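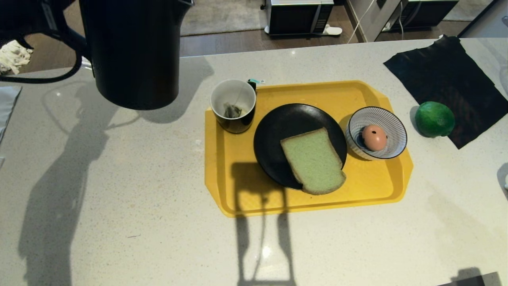

第七章　面包的老化与水分迁移

本章内容
7.1　老化的定义与范围
7.2　淀粉的结构与糊化
7.3　回生的动力学
7.4　水分的分布与迁移
7.5　面筋网络在硬化中的作用
7.6　老化程度的测定
7.7　延缓老化的配方与工艺手段
7.8　冷冻与复热

学习本章之前，读者应已掌握第三章关于小麦粉组分的内容和第五章关于焙烤传热的内容。水分活度的定义见第二章2.4节，玻璃化转变的一般理论见附录C，本章直接引用其结论。

本章符号
F　　　面包心硬度，g
F0　　出炉冷却后的初始硬度，g
F∞　　极限硬度，g
k　　　速率常数
n　　　阿夫拉米指数
aw　　水分活度
w　　　含水量，以湿基质量分数计
Tg　　玻璃化转变温度
ΔH　　回生淀粉的熔融焓，J/g干淀粉

7.1　老化的定义与范围

面包出炉后，其感官与物理性质即开始变化。除微生物引起的腐败以外，使消费者接受程度下降的各种变化统称为老化。这一定义是排除式的：霉变、黏丝病以及酵母污染产生的异味均不计入，其余变化无论机理如何都归于同一名称。因此，老化所指的是一组同时发生的过程，这些过程的速率、温度依赖性和可逆性各不相同。

面包皮与面包心的老化方向相反。新鲜面包皮含水量低，处于玻璃态，质地酥脆；贮藏期间吸收来自面包心和环境的水分，转为橡胶态，变得柔韧。面包心初始含水量高，柔软而有弹性，贮藏期间逐渐变硬，易掉渣，口感发干。感官上的“发干”与实际失水应加以区分。将面包密封于不透水的容器中，总质量保持不变，面包心仍会变硬，品尝者仍会给出“干”的评语。这一现象在十九世纪中叶已有实验报道，此后对老化机理的研究大多以此为出发点。

风味的变化与质构变化平行进行。焙烤产生的挥发性物质一部分逸散，一部分被直链淀粉的螺旋结构包合，气味强度下降；脂质氧化则产生新的不良气味。复热可以释放部分被包合的组分，这是老化面包加热后香气有所恢复的原因之一。风味老化的内容安排在第九章，本章只讨论质构与水分。

为便于叙述，本章将老化过程分为四类：

（1）面包心硬化；
（2）面包心掉渣性增加；
（3）面包皮软化；
（4）面包心与面包皮之间以及面包与环境之间的水分迁移。

四类之中，第（4）类对其余三类都有影响，但不能单独解释第（1）类。掉渣性与硬度的关系也不是简单的正比，两种硬度相同的面包，掉渣量可以有明显差别，这与气孔壁的厚度及断裂方式有关。

7.1.1　几个易混淆的术语

回生，又称老化回凝，指糊化后的淀粉分子由无序状态重新缔合为有序结构的过程。回生是淀粉体系的性质，老化是面包整体的性质。部分教材将两词互换使用，本书不采用这种写法。

硬度，指在规定变形量下压缩试样所需的力。硬度的数值依赖于探头直径、试样厚度、压缩速率和压缩比例，脱离测定条件的硬度值没有比较意义。

货架期，指产品在规定贮运条件下保持可接受品质的时间。包装切片面包的货架期在多数情况下由霉变决定，在添加防霉剂或采用气调包装之后，才可能转为由老化决定。

新鲜度，指感官评价人员对样品出炉后所经时间的综合判断，属于感官指标，不能以单一仪器数据代替。

7.1.2　经济意义

老化造成的损失由三部分构成：零售端的退货与折价，生产端为保证当日供应而产生的超额产量，以及家庭端的丢弃。三部分的统计口径差别很大，引用时应注明数据来源的环节。

本章以Kostano烘焙厂的吐司生产线作为贯穿各节的案例。该厂生产听型白吐司，单班产量4000条，面粉由Howells面粉厂供应，采用中种发酵法，冷却后切片，以聚乙烯袋包装，在室温下配送。案例数据用于说明计算方法，不代表同类产品的一般水平。

7.2　淀粉的结构与糊化

小麦淀粉由直链淀粉和支链淀粉组成，前者约占四分之一，其余为支链淀粉。直链淀粉基本为线性分子，由α-1,4糖苷键连接；支链淀粉在α-1,4主链之外带有大量α-1,6分支，相对分子质量比直链淀粉高出若干数量级。

天然淀粉以颗粒形式存在。小麦淀粉颗粒呈双峰分布，A型颗粒较大，呈扁豆形；B型颗粒较小，近似球形。颗粒内部结晶层与无定形层交替排列，结晶区主要由支链淀粉的外侧短链以双螺旋形式堆积而成，X射线衍射图样为A型。磨粉过程中一部分颗粒受到机械损伤，成为破损淀粉。破损淀粉吸水率高，易受α-淀粉酶作用，其含量影响面团的加水量，也影响成品面包心的初始含水量。

在有水存在的条件下加热，淀粉颗粒吸水膨胀，结晶区熔融，双折射消失，直链淀粉从颗粒中部分溶出，这一过程称为糊化。水分充足时，小麦淀粉的糊化在差示扫描量热曲线上表现为单一吸热峰。水分受限时，该峰变宽，并在高温侧出现肩峰或第二峰。

面包面团属于水分受限体系。面团中的水由淀粉、面筋蛋白、戊聚糖和可溶性组分共同竞争，淀粉可利用的水量不足以使颗粒完全崩解。焙烤结束时，面包心中心温度接近100 ℃，淀粉的结晶结构基本消失，但颗粒的外形仍可在显微镜下辨认，呈膨胀并沿气孔壁方向拉伸的形态。面包皮区域失水过快，部分颗粒没有糊化，仍保留双折射。

因此，出炉面包心的微观结构可以描述为：以变性面筋构成的连续相为骨架，膨胀变形的淀粉颗粒嵌于其中，颗粒之间及颗粒与面筋之间分布着溶出的直链淀粉。也有研究者认为淀粉与面筋构成双连续相。两种描述对硬化机理的解释有不同侧重，在7.5节中再作比较。

7.2.1　直链淀粉与支链淀粉的分工

溶出的直链淀粉在冷却过程中即迅速缔合，形成凝胶网络，面包因此在出炉后数小时内获得可供切片的强度。切片工序必须安排在冷却之后，依据即在于此：温度过高时，直链淀粉网络尚未建立，面包心在刀片作用下塌陷、粘连；温度过低，则冷却时间延长，失水增加，生产线占用时间也相应增加。

支链淀粉的重结晶慢得多，持续数日。贮藏期内测得的熔融焓增加，主要来自支链淀粉外侧短链的重新排列。直链淀粉结晶的熔融温度高于100 ℃，普通复热不能使之熔融；支链淀粉重结晶的熔融峰位于40 ℃至70 ℃之间，复热即可消除。老化面包经加热后能够暂时变软，与后者直接相关。

表7-1　两种淀粉组分在面包老化中的表现
项目　　　　　　　直链淀粉　　　　　　支链淀粉
缔合时间尺度　　　数小时　　　　　　　数日
主要作用　　　　　决定初始结构　　　　参与贮藏期硬化
熔融温度　　　　　高于100 ℃　　　　　40 ℃至70 ℃
复热可逆性　　　　不可逆　　　　　　　可逆

7.2.2　脂质复合物

极性脂质和单甘油酯的烃链可进入直链淀粉的螺旋空腔，形成V型复合物。复合物在差示扫描量热曲线上于90 ℃以上出现吸热峰，冷却时可重新形成。形成复合物后，直链淀粉的溶出量减少，颗粒间的连接减弱，面包心的初始硬度下降。单甘油酯对支链淀粉是否有同样的直接作用，现有证据不一致。支链淀粉外侧短链较短，形成稳定螺旋复合物的能力有限，但重结晶速率在加入单甘油酯后确有下降的报道。

7.3　回生的动力学

支链淀粉重结晶可分为成核、增长和完善三个阶段。成核速率随温度降低而增大，在接近玻璃化转变温度时因分子运动受限而趋于零；晶体增长速率随温度升高而增大，在接近熔融温度时趋于零。两者叠加，总结晶速率在中间某一温度出现最大值。对面包心而言，该温度位于冷藏区间，在4 ℃附近。将面包放入冷藏柜可以抑制霉菌，同时却加快硬化。

硬度随时间的变化常用阿夫拉米方程描述：

（F∞－F）/（F∞－F0）＝exp（－k·tⁿ）　　　　　　（7-1）

式中t为贮藏时间，其余符号见章首。取两次对数，得线性形式：

ln{－ln[（F∞－F）/（F∞－F0）]}＝ln k＋n·ln t　　　　　　（7-2）

以左端对ln t作图，斜率为n，截距为ln k。n等于1时，方程退化为一级动力学形式，k的倒数称为时间常数。早期文献多将n固定为1，以便比较不同配方的k值。这种处理简化了计算，但在n明显偏离1时，k的单位随n改变，不同样品之间的k不能直接比较。

使用式（7-1）时应注意三点。第一，方程原用于描述等温条件下的结晶体积分数，用硬度代替结晶度属于经验性推广。第二，F∞很难由实验直接测得，通常取贮藏末期的读数或作为拟合参数处理，而n对F∞的取值很敏感。第三，贮藏期间温度应恒定，配送过程中的温度波动不满足这一条件。

例7-1　Kostano烘焙厂的吐司在20 ℃下密封贮藏，出炉冷却后的硬度F0为96 g，贮藏三日后的硬度为296 g，极限硬度F∞取369 g。设n＝1，求速率常数k。

解　未完成的硬化分数为

（369－296）/（369－96）＝73/273＝0.267

取自然对数，ln 0.267＝－1.319，故

k＝1.319/3＝0.440 d⁻¹

时间常数为1/k＝2.27 d。按同一参数推算，贮藏一日后的硬度为

F＝369－273×exp（－0.440）＝369－273×0.644＝193 g

即第一日内硬度增加97 g，在三日总增量200 g中占将近一半。硬化在前期进行得最快，取样时间点应在前期加密。 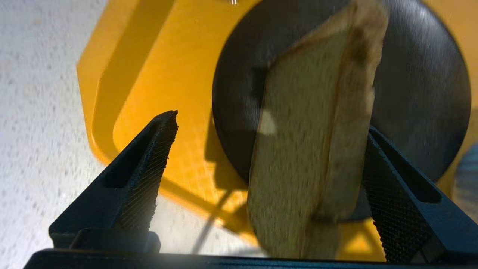 阅读时间：16分钟

7.4　水分的分布与迁移

出炉时，面包心的含水量接近面团的含水量，一般在0.40至0.45之间；面包皮外层的含水量可低至0.05以下。两区之间存在很大的水分活度差，冷却一开始，水分即由内向外迁移。迁移的推动力是水分活度的梯度，而含水量的梯度只在组成相同的材料中与之等效。面包皮与面包心组成相近，但热历史不同，吸湿等温线有差别，分析时仍以水分活度为准。

7.4.1　宏观迁移

宏观迁移有两条途径：水蒸气在相互连通的气孔中扩散，以及液态水和吸附水在固相中扩散。面包心的孔隙率高，气孔大部分连通，气相扩散占有重要地位。以一维非稳态扩散近似处理时，

∂w/∂t＝∂/∂x（Deff·∂w/∂x）　　　　　　（7-3）

式中Deff为有效扩散系数，x为由面包皮表面向内的距离。Deff将气相与固相的贡献合并，并随含水量、温度和孔隙率变化，不宜视为常数。对于听型吐司，四面与模具接触，顶面的皮层厚度与侧面不同，一维近似只在远离棱角的部位成立。

包装方式决定外边界条件。不包装时，面包皮同时接受来自面包心的水分并向环境散失水分，环境湿度低时皮层能在较长时间内保持酥脆，代价是整体质量下降，靠近皮层的面包心发干。以低透湿薄膜密封时，整体质量近乎不变，皮层含水量持续上升，玻璃化转变温度随之下降，降至贮藏温度以下时皮层失去酥脆性。硬皮面包通常采用纸袋或微孔薄膜，软质吐司则采用聚乙烯或聚丙烯袋，两种选择对应于不同的品质目标。

切片改变了几何条件。切面直接暴露面包心，比表面积增大，脱离包装后，切面附近的失水速率远高于整条面包。切片在袋内紧密叠放时，中间各片的切面相互遮蔽，首尾两片则不受同等保护。感官评价和仪器测定都应舍弃首尾片，并在记录中注明取样片的序号。

7.4.2　微观再分配

在厘米尺度的迁移之外，水分还在组分之间重新分配。支链淀粉以B型晶体重结晶，B型晶胞中含有较多的结晶水，一部分原可起增塑作用的水由此被固定。与此同时，面筋与淀粉之间也有水分转移，其方向在文献中有争议：早期工作根据模型体系的蒸气压测定，认为水由面筋转移至淀粉；也有工作得出相反的结果。分歧部分来自模型体系与真实面包的差别，部分来自测定方法对“结合水”的定义不同。

低场核磁共振可以给出氢质子横向弛豫时间的分布。贮藏期间，面包心中弛豫时间较长的组分所占比例减小，主峰向短弛豫时间方向移动，表明可移动性较高的水减少。弛豫峰对应于何种组分中的水，需要借助纯淀粉体系和纯面筋体系的对照才能归属，不应仅凭峰的位置下结论。

7.4.3　可冻结水

用差示扫描量热法测定冰的熔融焓，可以计算样品中可冻结水的含量。总含水量不变时，可冻结水随贮藏时间减少，减少的部分进入不可冻结的状态。该指标与硬度之间有较好的相关关系，但相关并不等同于因果，两者可能同为重结晶的结果。测定时样品量很小，面包心各部位的差异会直接进入结果，每个时间点应取多个平行样。

7.5　面筋网络在硬化中的作用

仅以支链淀粉回生解释硬化，会遇到若干困难。在某些贮藏温度下，熔融焓已接近平台，硬度仍在增加；添加特定的细菌α-淀粉酶后，硬度显著下降，而熔融焓有时反而升高。这些结果说明，结晶度与硬度并非一一对应。

一种解释强调膨胀淀粉颗粒与面筋之间的氢键交联。按此观点，颗粒表面的淀粉分子与面筋纤维在贮藏期间逐步形成交联点，网络刚性随之增加。能够切断淀粉长链的酶使交联物碎化，产生的低聚糖又可干扰新的交联。戊聚糖、脂质和表面活性剂通过改变颗粒的膨胀程度，间接改变可用于交联的表面积。

另一种解释强调网络的连续性。少量结晶区如果恰好处于连接相邻颗粒的位置，对刚性的贡献远大于其质量分数；酶在这些位置切断支链淀粉的外侧链，可以削弱连接，而总结晶量变化不大。

蛋白质含量与硬化速率的关系也没有统一的结论。高蛋白粉制成的面包通常体积较大，密度较低，硬度因此下降。若不校正比容，就会将体积效应误认为组分效应。比较不同面粉时，应控制成品比容，或在数据处理中将比容作为协变量。无面筋面包的硬化速率普遍较高，说明面筋的存在并非硬化的必要条件。

7.5.1　案例：两批面粉的比较

Howells面粉厂在更换配麦方案前后，向Kostano烘焙厂供应了蛋白质含量不同的两批面粉。以相同配方生产，蛋白质含量较高的一批，成品比容较大，初始硬度较低。若直接比较第三日的硬度，可得出“高蛋白粉延缓老化”的结论。改以F/F0作纵坐标后，两批样品的曲线基本重合，差别主要存在于初始结构。该厂随后在进料检验记录中加入了比容一栏。

此案例中两批面粉的破损淀粉含量没有同时测定，吸水率的差异也可能影响结果，分析到此为止。

7.6　老化程度的测定

测定方法按对象可分为三组：力学方法、热学与光谱方法、感官方法。三组方法反映不同尺度上的变化，不能互相替代。

7.6.1　压缩试验

压缩试验使用质构仪，以平底圆柱探头压缩面包心。试验报告至少应包括下列各项：

试样厚度及片数；
探头直径与材料；
压缩速率；
压缩比例及读数位置；
试样温度；
出炉至测定的时间；
贮藏温度与包装材料。

试样厚度不均是误差的主要来源之一。手工切片的厚度偏差会改变实际应变，在应力—应变曲线的平台区影响较小，在初始线性区和致密化区影响较大。面包心属于开孔泡沫材料，压缩曲线依次出现线弹性区、气孔壁屈曲产生的平台区和致密化区。读数位置宜选在平台区之内。

试样应在与包装袋隔绝后尽快测定。切片直立夹持时易发生弯曲，平放于水平台面才能保证受力均匀；托盘表面有凸起的边沿时，试样不得搭在边沿上。烘烤过的切片表面已形成脱水层，不适用本法，应改用穿刺或三点弯曲试验。

Zernari型质构仪的配套软件默认以第一次触发力的位置为厚度零点。触发力设得过大，零点后移，测得的硬度偏高；设得过小，则易受表面碎屑干扰。对新鲜面包和贮藏末期的面包应使用同一触发力，不得中途更改。

7.6.2　热分析

差示扫描量热法测定重结晶支链淀粉的熔融焓。面包心样品称入耐压密封坩埚，必要时补水至规定比例，平衡后升温扫描。补水有利于峰形分离，但补水本身改变了体系的状态，样品在平衡期间可能继续回生，平衡时间和温度应固定。积分时基线的取法对小峰影响很大，新鲜样品的熔融焓接近零，其相对误差没有实际意义，应报告绝对误差。

7.6.3　X射线衍射

新鲜面包心的衍射图样以V型峰为主，叠加在宽的无定形散射背景之上；贮藏后出现B型特征峰，强度随时间增加。样品若经冷冻干燥，脱水过程可能破坏部分含水晶体，测得的结晶度偏低。粉末样品应在测定前于固定湿度下平衡。

7.6.4　感官评价

评价人员用手指按压切面，并咀嚼规定大小的样品，对柔软度、湿润感和掉渣性分别打分。样品以随机编号呈送，不同贮藏时间的样品应在同一场次内评价，为此需要错开焙烤时间，使各样品在同一时刻达到规定的贮藏日数。另一种做法是同日焙烤后分批冷冻，评价前统一解冻，但冷冻和解冻本身会改变硬度，须设置未经冷冻的对照。

样品呈送温度以室温为准。除非试验目的涉及搭配食用，评价期间不提供茶、咖啡或涂抹物，口腔清洁用水的温度也应一致。

Zokinberg中试车间的操作规程规定，每场评价的样品数不超过五个，两场之间间隔不少于一小时。评价人员对湿润感的评分与实测含水量相关较弱，与硬度的相关较强，这与7.1节所述“发干”并非失水的结论相符。

7.6.5　方法之间的对应

表7-2　测定方法与所反映的变化
方法　　　　　　　反映的变化　　　　　　　　主要局限
压缩试验　　　　　面包心整体力学性质　　　　受比容影响
差示扫描量热　　　支链淀粉重结晶　　　　　　取样量小
X射线衍射　　　　长程有序结构　　　　　　　制样易改变样品
低场核磁共振　　　水的可移动性　　　　　　　峰归属困难
感官评价　　　　　综合可接受程度　　　　　　重复性依赖训练

在Kostano烘焙厂的例行检验中，只保留压缩试验和感官评价两项，热分析在更换配方时委托进行。每批取样时避开炉膛两侧的产品，冷却终点以中心温度判定，取样时刻与包装批号一并登记。压缩试验在出炉后第一日和第三日各做一次，结果按式（7-1）处理，F∞沿用上一季度的拟合值。

以下各节转入配方与工艺手段。7.7节首先讨论乳化剂，其次为酶制剂，阅读时应将7.2.2节关于脂质复合物的内容与7.5节关于交联的内容对照使用。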